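Notes on looking after a butcher-block top, whether it sits on kitchen cabinets or on a pair of trestles in the garage. Most of this comes from keeping up two of them over a long stretch, one oiled and one varnished, and from fixing the mistakes made on the first.

## Find out what finish you have

Put a few drops of water on a clean spot and leave them for ten minutes. If the water beads and wipes off with no mark, there is a film finish such as varnish or polyurethane. If the wood goes darker under the drops, it is oiled or bare. Check a second spot near the sink or the front edge, where the finish wears through first.

Don't put oil over varnish. It has nowhere to go and stays sticky. Don't put varnish over fresh oil either. Leave an oiled top for several weeks and wipe it down with mineral spirits before you try.

## Everyday cleaning

- Scrape off dried food or glue with a plastic scraper held flat.
- Wipe with a cloth wrung out in warm water and a drop of dish soap.
- Wipe again with plain water, then dry with a towel.
- Skip bleach, oven cleaner and anything sold for stone.

Standing water does more harm than knives. The usual culprits are a wet dish rack, a plant pot with no saucer, and the ring under the soap bottle. Lift these once a week and dry underneath.

Glued strips are cut from different boards, so one strip may be pale and the next one streaky. Knots and dark streaks are part of the wood and won't sand out. Stains usually will, at least partly. If you can't tell which is which, look at the line: a streak follows the grain and stops at the glue joint, while a stain crosses the joint and keeps going. 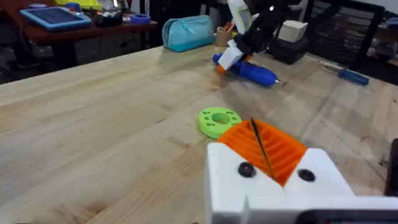 *Pale strips with streaks, knots and a few stains.*

## Common stains

**Black marks.** Usually iron and water together, from a can or a cast iron pan. Oxalic acid takes them out. It is sold as a powder or as a ready-made wood bleach. Wear gloves and eye protection, follow the label, rinse several times and let the top dry overnight. Do the whole strip, joint to joint, or you will swap a dark spot for a light one.

**White rings.** These show up on film finishes and mean moisture is caught in the coating. Try waiting a day first. If the ring is still there, a warm iron over a folded cotton cloth, a few seconds at a time, often clears it. No steam.

**Oil and grease.** Cover with baking soda or cornstarch, leave overnight, brush off. Repeat if needed. On an oiled top the rest will blend in at the next coat.

**Ink.** Rubbing alcohol on a cotton swab, but only on oiled or bare wood. Alcohol softens shellac and some varnishes. Pei-shan Pan uses a plain white eraser first and says it gets about half of them.

## Sanding out a worn patch

1. Clear everything off and wash the top. Let it dry fully.
2. Start with 120 grit on a block. Go with the grain, never across it.
3. Sand well past the patch and ease off toward the edges so you don't leave a dip.
4. Go to 180, then 220.
5. Wipe with a damp cloth to raise the grain, let it dry, and go over it lightly with the 220 again.
6. Vacuum, then wipe with a dry cloth.

A random orbit sander is fine for a whole top. For one patch I would do it by hand – the machine cuts faster than you expect and the hollow shows up as soon as the light comes in low.

Low light is useful for checking, too. Turn off the ceiling light, lay a flashlight on the wood and look along the beam. Scratches left over from the 120 show up right away. Pencil a circle around each one.

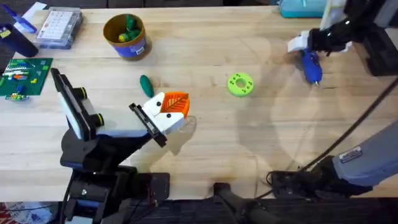
*Light-colored top with the grain showing.*

## Oiling

Use food-safe mineral oil for a kitchen. For a workbench, tung oil or boiled linseed oil is tougher. Warm the bottle in a bowl of hot tap water if the room is cold, as mineral oil goes on easier that way.

Pour a small puddle, spread it with a lint-free cloth and work along the strips. Leave it 30 minutes and wipe off all that hasn't soaked in. New or freshly sanded wood wants three or four coats with a night between them. After that, once a month through the winter heating season and every other month the rest of the year is plenty.

The ends drink far more than the face. Keep going back to them until they stop going dull.

**Safety:** rags with linseed or tung oil on them can catch fire by themselves when bunched up. Spread them flat outdoors, away from anything that burns, until they are stiff and dry. Do this the same evening.

## Gaps, cracks and movement

Wood swells across the grain in damp months and shrinks in dry ones. By February a top may have hairline gaps at the ends that close again by summer. Leave those alone. If a gap stays open all year and a fingernail fits in it, clean it out, run wood glue in with a thin blade and clamp gently across the width.

Tops should be fastened from below through slotted holes or with metal clips so they can move. Virgil Ene screwed his down tight at every corner and it split along a joint in the first winter.
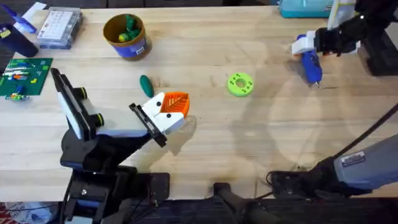
*Light wood, with soft shadows on the right half.*

## Heat and cutting

Use a trivet for anything off the stove. Use a cutting board as well, even though the name suggests you don't need one, unless you like sanding. For a bench, a sheet of hardboard on top takes the glue drips and can be flipped over when it gets rough.

Scorch marks that haven't gone deep can be scraped with a sharp card scraper. Deep ones stay, or get a trivet parked over them.

Write the name of the oil and the month of the last coat on masking tape and stick it underneath the front edge. Next time you won't have to guess what went on.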